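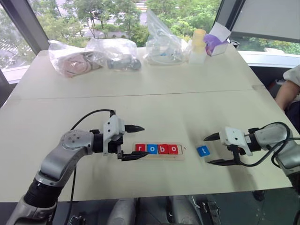 Four letters in the tray, one to go.

Making a letter tray and blocks for early spelling

A letter tray is a shallow wooden holder with a slot along it. Square letter blocks stand or lie in the slot in order, and the child reads the word from left to right. It takes an afternoon to make, plus drying time for the paint.

What you need

A length of straight-grained softwood for the tray
Square wooden blocks, all the same size
Red and blue acrylic paint, water-based
White paint or white vinyl letters, lowercase
Sandpaper, 120 and 240 grit
A router or a sharp chisel

Cutting the tray

Line up the blocks for your longest word and measure the row. Add 10 mm to that length for the slot. Short words will leave a gap at the right end, which does no harm. A slot cut too tight makes the blocks hard to lift out, especially for small fingers.

Make the slot 2 mm wider than a block. Cut it in several shallow passes and check the fit with a bare block as you go. Paint adds a little thickness, so the unpainted block should slide easily.

Sand the edges and corners with 120, then 240. We leave our trays plain so the coloured blocks stand out. If you want a finish, use a food-safe oil and wipe off the extra.

Painting the blocks

Give each block two thin coats. Many sets use blue for vowels and red for consonants. We don't follow that strictly. A second "o" in red gives you a way to ask for "the other o", and children pick up the shape of the letter without leaning on the colour.

Put the letters on when the base coat is hard. Keep to one plain typeface, and choose one where b and d are easy to tell apart. Wichai Sukprasert cuts his from vinyl and seals them with a clear water-based varnish.

Using it

Choose a word of five letters or fewer. Set most of it in the tray and leave the last block on the table to the right, close enough to reach. Say the word slowly and let the child slide the final letter in. With "robot", both o's are in place before the child starts and only the t is left.

Once that is easy, leave out a middle letter, then hand over all the blocks in a pile.

Clear the table around the tray before you begin. A pale, plain surface makes the loose letter easy to find.

Related
Flarken shape sorter: replacing a lost peg
Sanding small parts without rounding the corners
Storing 19 puzzles in one cupboard
Tultau number rods, full cutting list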